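제4장 양팔 로봇의 조립 시험: 규칙과 기록의 방법

이 장에서 배우는 것
- 조립 시험을 시작하기 전에 정해야 하는 조건
- 시험판과 부품의 배치를 관리하는 방법
- 작업자의 안전 거리와 정지 절차
- 시도, 성공, 실패, 중단을 구별하여 기록하는 방법

4.1 왜 규칙이 먼저인가

로봇이 작은 막대를 구멍에 넣는 일은 사람의 눈에는 쉬운 일로 보입니다. 그러나 같은 일을 두 연구실에서 시험하면 결과가 서로 다르게 나오는 경우가 많습니다. 로봇의 성능이 다를 수도 있지만, 시험하는 방법이 다른 경우도 많습니다. 어떤 연구실은 부품을 손으로 바로잡아 준 다음에 다시 시작하고, 그것을 한 번의 시도로 적습니다. 다른 연구실은 같은 일을 실패로 적습니다. 이 두 숫자를 나란히 놓고 비교하는 것은 의미가 없습니다.

제3장에서는 한 개의 팔을 가진 로봇의 집기 시험을 공부했습니다. 이번 장에서는 팔이 두 개이고, 각 팔의 끝에 여러 손가락을 가진 손이 있는 로봇을 대상으로 합니다. 팔이 두 개가 되면 규칙도 늘어납니다. 두 팔이 같은 공간에 들어갈 수 있고, 한 손이 일하는 동안 다른 손이 어디에서 기다려야 하는지도 정해야 하기 때문입니다.

이 장의 규칙은 모스디아(Mosudia) 공동 실습실에서 사용하는 내부 지침을 바탕으로 합니다. 지침의 첫 번째 판은 셀롬 크예이(Selorm Kyei)와 아마 아이두(Ama Aidoo)가 썼고, 지금 사용하는 판의 날짜는 2018년 9월 6일입니다. 법으로 정한 표준은 아닙니다. 독자가 일하는 곳에 따로 정한 안전 규정이 있으면 그 규정을 먼저 따라야 합니다.

4.2 기본 용어

시험판: 부품과 고정판이 놓이는 판입니다. 한 번의 시험 묶음이 끝날 때까지 탁자에서 움직이지 않습니다.

고정판: 구멍이나 홈이 있어서 부품을 꽂거나 세울 수 있는 판입니다.

대기 자세: 손이 부품과 접촉하지 않고 다음 명령을 기다리는 자세입니다. 왼손과 오른손의 대기 자세를 따로 정합니다.

시도: 시작 신호에서 종료 신호까지의 동작 전체를 말합니다. 중간에 사람이 손을 대면 그 시도는 거기에서 끝납니다.

한 손만 사용하는 과제에서도 두 팔의 전원은 모두 켜 둡니다. 쓰지 않는 팔은 대기 자세에 두고, 그 높이를 기록지의 첫 줄에 적습니다.
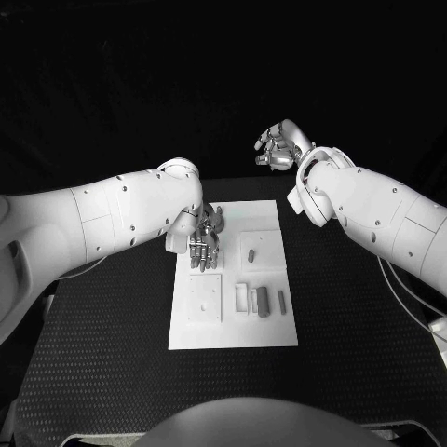
한 손만 쓰는 과제라면 다른 팔의 전원을 꺼 두어도 됩니까?
전원을 끄지 않는 것이 원칙입니다. 전원이 꺼진 팔은 자기 위치를 보고하지 않으므로, 제어 프로그램이 두 팔 사이의 거리를 계산할 수 없습니다. 고장 때문에 꼭 꺼야 한다면 그 팔을 작업 공간 밖에 기계적으로 고정하고, 그날의 결과를 따로 보관합니다.

4.3 배치의 관리

배치는 시험의 결과에 큰 영향을 줍니다. 고정판이 조금 돌아가 있으면, 손가락이 부품에 닿는 각도가 달라집니다. 그래서 다음과 같은 규칙을 지킵니다.

첫째, 시험판의 위치는 탁자 위의 기준점으로 정합니다. 눈으로 보고 맞추는 것은 허용하지 않습니다. 기준점에서 2밀리미터 이상 벗어난 시험판은 다시 놓습니다.

둘째, 배치도에는 부품의 이름과 방향을 모두 적습니다. 원통처럼 방향이 중요하지 않게 보이는 부품도 세워서 놓았는지 눕혀서 놓았는지를 적어야 합니다. 이 항목을 빠뜨리는 학생이 가장 많습니다.

셋째, 배치를 바꾸면 배치 번호도 바꿉니다. 부품 한 개만 옮긴 경우에도 마찬가지입니다. 예전에 프로닌콤(Prornincombe)의 시험 자료를 다시 분석한 일이 있었는데, 같은 번호 아래에 서로 다른 배치가 섞여 있었습니다. 담당자였던 에뎀 도그베(Edem Dogbe)는 그 자료를 모두 버리고 시험을 처음부터 다시 했습니다.

넷째, 조명과 배경도 배치의 일부입니다. 카메라로 부품을 찾는 로봇에서는 특히 그렇습니다. 탁자 뒤에 어두운 천을 걸어 두면 배경의 물건이 잘못 인식되는 일을 줄일 수 있습니다. 천의 색과 재료를 바꾸었을 때에도 새 번호를 씁니다.

다섯째, 케이블의 길을 확인합니다. 팔을 따라 지나가는 케이블은 모든 자세에서 여유가 있어야 하고, 당겨지거나 관절에 끼이면 안 됩니다. 탁자 위로 내려오는 케이블은 시험판 밖에 있어야 합니다. 팔을 천천히 끝에서 끝까지 움직여 보면서 확인하는 방법이 좋습니다.

배치의 확인은 시험을 준비한 사람이 하지 않고 다른 사람이 합니다. 준비한 사람은 자기가 놓은 것을 이미 알고 있기 때문에 틀린 것을 잘 보지 못합니다. 확인하는 사람은 배치도를 손에 들고 판의 먼 쪽에서 가까운 쪽으로 차례대로 읽습니다.
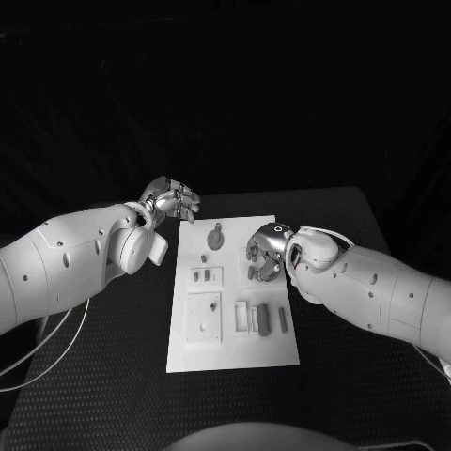

4.4 두 팔의 거리와 사람의 거리

두 손이 시험판의 같은 쪽으로 들어가는 동작은 가장 조심해야 하는 동작입니다. 모스디아의 지침은 두 손 사이의 최소 거리를 80밀리미터로 정하고 있습니다. 과제의 성격 때문에 더 가까이 가야 할 때에는 속도를 낮추고, 그 구간을 배치도에 표시합니다. 예를 들어 한 손이 판을 누르고 다른 손이 막대를 꽂는 과제에서는 두 손이 가까워지는 것을 피할 수 없습니다.

어느 손이 먼저 들어가는지도 미리 정합니다. 제어 프로그램이 알아서 정하는 방식이라면, 그 방식의 이름과 판 번호를 기록합니다. 순서가 정해지지 않은 시험은 반복해도 같은 조건이라고 말할 수 없습니다.

사람에 대한 규칙은 더 단순합니다. 팔이 움직일 수 있는 상태에서는 아무도 탁자 위로 손을 넣지 않습니다. 팔이 멈추어 있는 것과 팔이 움직일 수 없는 것은 다른 상태입니다. 학생들은 이 차이를 말로는 잘 알고 있지만, 부품이 쓰러지면 손이 먼저 나가는 경우가 있습니다. 크와메 치카타(Kwame Tsikata)의 수업에서는 부품을 바로 세우기 전에 반드시 “정지 확인”이라고 소리를 내어 말하게 합니다. 조금 부끄러운 방법이지만 효과가 좋습니다.

움직이는 팔의 바깥 경계에서 사람까지의 거리는 500밀리미터 이상으로 합니다. 이 값은 낮은 속도에서 시험하는 실습용 값입니다. 속도나 하중이 달라지면 위험성 평가를 다시 하고 값을 새로 정해야 합니다.

비상 정지 단추는 두 사람이 각각 손이 닿는 곳에 둡니다. 한 사람은 화면을 보고, 다른 한 사람은 팔을 봅니다. 두 사람 중에서 누구든지 이상하다고 느끼면 상대에게 묻지 않고 누릅니다. 정지한 다음에 이유를 이야기합니다. 이유가 없었던 정지도 기록에 남기며, 누른 사람을 나무라지 않습니다.

4.5 기록의 단위

기록은 시도마다 한 줄입니다. 결과 칸에는 성공, 실패, 중단 중에서 하나만 씁니다. “거의 성공”이라는 말은 쓰지 않습니다. 막대가 구멍의 입구에 걸려서 기울어져 있으면, 정해진 깊이까지 들어가지 않았으므로 실패입니다. 사람이 정지 단추를 눌렀으면 그 전까지의 동작이 아무리 좋았더라도 중단입니다.

시도의 시작 자세도 같은 줄에 적습니다. 두 손이 열려 있는지 오므려져 있는지, 그리고 시험판에서 얼마나 떨어져 있는지가 필요한 내용입니다. 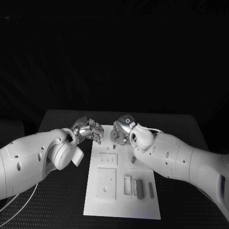

시작 자세가 매번 조금씩 다르면 걸린 시간을 비교할 수 없습니다. 손가락이 이미 부품 가까이에 있는 상태에서 시작한 시도는 당연히 빨리 끝납니다. 그래서 이툼(Itum) 기록지에는 자세 번호를 쓰는 칸이 시간을 쓰는 칸보다 앞에 있습니다. 자세 번호가 비어 있는 줄은 시간의 평균을 계산할 때 넣지 않습니다.

한 가지 과제는 같은 배치에서 적어도 6번 반복합니다. 반복하는 동안에는 프로그램의 값을 고치지 않습니다. 고치고 싶은 값이 생기면 묶음을 끝까지 마친 다음에 고치고, 새로운 묶음을 시작합니다. 중간에 고친 묶음은 연습 자료로만 사용할 수 있습니다.

비고 칸은 자유롭게 씁니다. 베르나데트 루이스오르테가(Bernadette Ruiz-Ortega)는 메이즈(Maes) 실습 과정의 평가에서 비고 칸을 먼저 읽는다고 합니다. 손가락의 어느 마디가 판에 닿았는지, 부품이 어느 쪽으로 쓰러졌는지와 같은 짧은 문장이 나중에 원인을 찾을 때 큰 도움이 됩니다. “이상 있음”이라고만 쓴 비고는 도움이 되지 않습니다.

다음 절에서는 막대 꽂기 과제의 합격 기준을 정하고, 실제로 기록지 한 장을 처음부터 끝까지 채워 보겠습니다. 시작하기 전에 자기 실습실의 정지 절차를 찾아서 읽고, 이 장의 4.4절과 다른 점이 있으면 공책에 적어 두십시오.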